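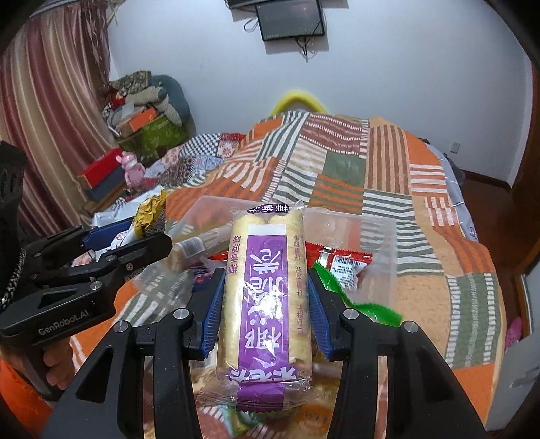 No. 195

February 18, 2025

Snacks on the bed

I moved the recording work off the kitchen counter in January and onto the bed. The counter was fine for cups and spoons, but everything I recorded there had the same flat gray surface under it, and the policy we trained on it fell apart as soon as the background had a pattern. A patchwork quilt is about as much pattern as I can put under an object at home. It also sags when you press on it, so things shift when the jaws come in.

The task now is packaged snacks. Pick one out of the pile, put it into the clear plastic container, let go, back off. Both hands hold a gripper, and either side can do the pick depending on which is closer. One pick and place is one episode. I do 100 in a session and then stop, even if it is going well, because after that my wrists get lazy and all the approaches start to come from the same angle.

The cake rolls have been the most useful item so far. Two soft rolls in one clear wrapper, with a purple label across the middle. If you squeeze at the label with the blue pads you get both rolls at once. If you go for the crimped end you get a fistful of plastic and the rolls swing. I record both kinds of grasp but I tag the second kind, and Nambiar (our labeling tool, named after a street) keeps the tags with the episode so they can be left out at training time. I also leave the package upside down in a share of the episodes. Early on I was setting every item face up without thinking, and the model had more or less learned to look for printing.

Foil is harder. A crinkled foil wrapper changes shape with every grasp, and the reflections move when the gripper moves. I don't have a fix for that apart from recording more of it.

The set as of this morning stands at 2446 episodes. Of those, 400 are marked bad. Most of the bad ones are my fault and not the hardware's: I started moving before the recorder was running, or I closed the jaws, changed my mind and opened them again. A few hesitations are fine. A lot of them teach the arm to hesitate.

Some notes for my own use, since I keep forgetting them.

Mix the pile up again after every ten picks. Otherwise the same items stay at the bottom all session.

Move the container too. It was always at the far side for the first week and you can see that in the results.

Curtains closed for half the sessions, open for the other half.

Don't clean up the stray wrappers. They are part of what the model has to see past.

Long sleeves are okay, but change the color now and then.

The first training run on the new data went onto Flono, the small two-arm setup, last week. It reached for the right package most of the time and dropped it short of the container more than I would like. I think the release is too early in my own recordings. I watched a batch back in Juvon at half speed and I do open the jaws a little before I get there. The next sessions will be slower at that end.

After snacks I want to do folded socks, then the same snacks on the floor. Lokus, the older set from the kitchen counter, will stay as it is for comparison. I'll post the numbers when the second run is done.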